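Pernix Sheet in Olive -- Big Bed Size

Item 3974, made by Zustix
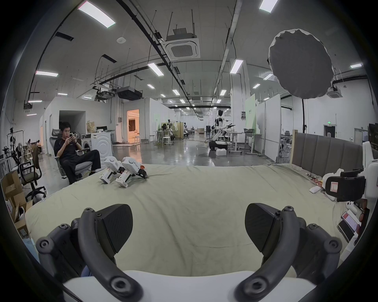 Does it need ironing?

I never iron mine. If creases bother you, pull the sheet straight onto the mattress while it's still a touch damp, smooth it out from the middle with your forearms, and most of them will be gone by bedtime. A warm iron is fine if you like that hotel look.

OK, so the color first, as I get asked about it more than anything else. We call it olive on the label, but it's a pale one, with more gray in it than you'd expect from the name. Think of the underside of an olive leaf and you're pretty close! It goes nicely with white pillowcases, and I've got it at home with a mustard blanket that my sister says is too much. (I like it.) After a couple of years of washing, mine has gone a shade lighter all over and I haven't seen any patches.

The cloth is plain cotton with a thread count of 300. You can buy sheets with much bigger numbers on the packet, and I used to stock a few, but they felt heavy to me in summer and took forever to dry. This one has a dry, crisp feel when it's new. Give it four or five washes and it loosens up a lot. If you want something silky from the first night, the Kirui sateen is the one to look at, and it comes in nearly the same green.

It's a flat sheet, no elastic, and it's cut wide. I tuck mine under on all sides and there's still plenty to grab hold of. Märta Wallin, who wrote to me back in February, has one of those very deep mattresses with a topper on it and asked if the corners would stay put. I sent her one to try, and she tells me they do if she folds them hospital style, but her husband's side comes out by morning. So there you go -- a restless sleeper with a deep mattress may be happier with the fitted version, and that's item 29 on the Clinomberg list.

Washing

Wash it by itself the first time, cool, with no softener. After that a normal warm wash is fine, and it can go in with other greens and grays. Don't stuff the drum. A sheet this size rolls itself into a rope when it's packed in with towels, and then you get those long hard creases that won't shake out. I tumble mine on low for a short while and finish it on the line. No bleach, please, not even the kind that says it's for colors.

How it comes

Folded, with a paper band around it, in a plain cardboard box. The fold lines will show for the first night or two. I used to send them in plastic sleeves and I've stopped, partly for the cost and partly for the smell when you opened one.

Teun Smits does my hemming checks, and he turns back any sheet with a skipped stitch. Those go in the seconds pile at a lower price. They're perfectly good to sleep on, so just ask me if you want one, and tell me if you'd mind a wobbly hem at the foot end.

We had 3000 made in this batch and they were all dyed together, so if you want a second sheet to match, it's best to order both now. The next lot may come out slightly different -- green is a fussy color to dye.

Returns are fine if it hasn't been washed. Put the paper band back in the box if you still have it, and write your order number on the lid.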